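Home | Sofas | Armchairs | Care Products | Contact

Vemo Three-Cushion Sofa, Dark Maroon
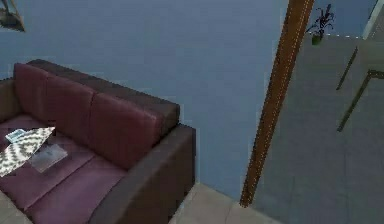

Vemo sofa in dark maroon, view from above.

Category: Living Room / Sofas

The Vemo is the largest sofa in the Vasilakis range. It is 2,330 mm long, so please measure your wall and also your stairs before you order. The feet can be unscrewed for the transport and they travel in a separate bag.

The cover is the Tuneck material, which we use already for our office chairs. It is cleaned with a soft cloth and a little water. Please do not use alcohol or shoe cream on it. The color can become lighter if the sofa stands many years in direct sun.

The seat is quite firm in the first weeks. Styliani Deligiannis from our workshop advises to change your usual place from time to time, so that the filling settles in an equal way.

Price: 1,681 euros, with tax included. The matching footstool Kilo costs 200 euros more and is made to order. Delivery is free on the mainland. For the islands please write to us first and we will ask the price from the shipping company.

Covers ordered after June come with the new zipper. Older covers can still be repaired in the workshop.

Last updated: June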